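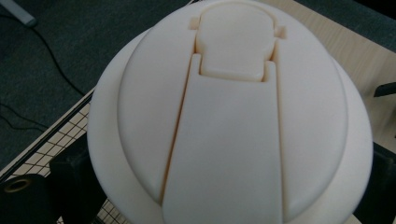
Elthorpe parts library opens to the public on Kimon Street

A lending and swap library for the plastic parts of household appliances opened Wednesday on Kimon Street in Elthorpe, giving residents a place to look for the lid, cover or latch that their manufacturer no longer sells.

The Elthorpe Parts Library has 1126 pieces on its shelves, nearly all of them molded plastic, and nearly all from small kitchen and laundry machines. Lids are the largest group. There are also steam covers, handles, drip trays, battery doors, water tanks, buttons, feet and a drawer of hinge pins sorted by thickness.

Ximena Gallardo, who runs the library from the front half of her appliance repair shop, said the stock comes from machines she has taken apart over the years and from boxes that customers left behind.

"People bring me a rice cooker with nothing wrong except the catch on the lid," she said. "The heater is good, the pot is good. They can't close it, so they're going to throw it out. I had the catch they needed in a bucket under the bench, but it took me half a day to find it."

The bucket is gone. Each piece now sits in a clear bag or on an open shelf with a numbered tag, and the number matches a record in Skultix, the catalog program the shop uses. A record gives the measurements across the widest point, the color, the spacing between hinge points and the machine the part came from, where that is known.

For a lot of the stock it isn't. Gallardo keeps a separate set of shelves for parts she has not been able to match. Most are white or cream outer covers with no maker's name or part number left on them. Visitors are welcome to go through those shelves, and anyone who recognizes a part can write the make and model on the card next to it. Two cards had been filled in by the end of the first afternoon, one for the top cover of a humidifier and one for a bread machine lid.

How borrowing works

Residents can search the catalog at a desk inside the door or bring in the broken part and compare it by hand. Gallardo recommends bringing the part, and the whole machine if it can be carried. Covers that look the same on a shelf can differ slightly at the hinge, and a lid that sits a little proud will usually not latch.

A part can be taken home for 7 days to test the fit. If it works, the borrower keeps it and pays a flat $6, or hands over another usable part in exchange. If it doesn't, it comes back to the shelf. The broken original can be left at the shop too, even when it is cracked, because the small pieces on it are often still sound. A lid with a split rim may have a perfectly good spring.

Parts that carry mains power are not included. The library does not lend cords, switches, heating plates or motors, and Gallardo said she does not plan to add them. Pressure cooker lids and valves are also excluded. Customers who need those are referred to the repair counter at the back of the shop, where the work is quoted separately.

Borrowers are asked to wash anything that will be near food before using it. The shop cleans parts when they come in, but they are handled a good deal after that.

What the shelves need

The catalog is strongest in rice cookers, electric kettles and countertop steamers. Seol, a brand sold widely in the area until its local distributor closed, accounts for more of the stock than any other name. Its cookers used a push-down latch that tends to wear at the lower lip, and the library has a full tray of them in white and a smaller number in gray.

It is short of coffee maker parts, particularly tank lids, and has very little for vacuum cleaners. Gallardo is also looking for blender jar lids with the center cap still attached. The caps come in separately all the time, she said, and matching them up afterward is slow.

Donations are taken at the front desk during opening hours. Donors are asked to:

Leave screws and springs in place, or tape them to the part.
Write the make and model on a piece of paper and put it in the bag. Ink on the plastic is hard to remove.
Keep both halves of a hinge together.
Avoid glue. A glued hinge usually has to be discarded.

Whole machines are accepted only by arrangement. Storage is limited, and the shop's back room is already in use for repairs.

Space for 2000 parts

The shelving was bought secondhand from a shoe store and can hold 2000 parts at the current spacing. Gallardo said she expects large covers to run out of room first. Domed lids don't stack well unless they are the same model, and she has started hanging some of them on hooks along the side wall – the steamer lids, mostly, which have a knob or a slot to hang from.

Yellowing has been a bigger issue than she expected when she began the catalog. White plastic from the same model can range from bright white to a deep cream depending on its age and where it was kept, and some customers care about the match. The record for each part now includes a color note, and a strip of sample chips hangs by the desk. Gallardo does not bleach or paint parts to match. Some borrowers have asked about it, and she tells them they are free to try it at home once the part is theirs.

She has also been asked about printing copies. A few simple pieces, such as feet and knob caps, could be made that way, she said, but latches have to flex and covers have to put up with steam, and she would prefer to hand out the original part while there are still originals to be had.

Among the first visitors was a man looking for the lid flap from a countertop steamer, who left with two candidates to try, and a woman who had brought a kettle with a missing button. The button was found in the second drawer. It was the wrong shade of blue and she took it anyway.

The library is planning an evening session in December on taking lids apart without snapping the clips. Places will be limited to the number of stools in the shop, and sign-up is on a sheet at the desk. Those attending should bring a lid they do not mind losing. Tools will be provided, though Gallardo suggested that anyone with a plastic pry tool bring it along – metal screwdrivers leave marks on the seam, and the clips on older lids are brittle enough to break at the first push.

The parts library keeps the same hours as the repair shop and is closed on days when Gallardo is out on house calls. A notice is posted on the door the evening before. The catalog can be searched only at the shop for now. An online version is being prepared, with a photo of each part against a measuring grid, starting with the rice cooker shelf.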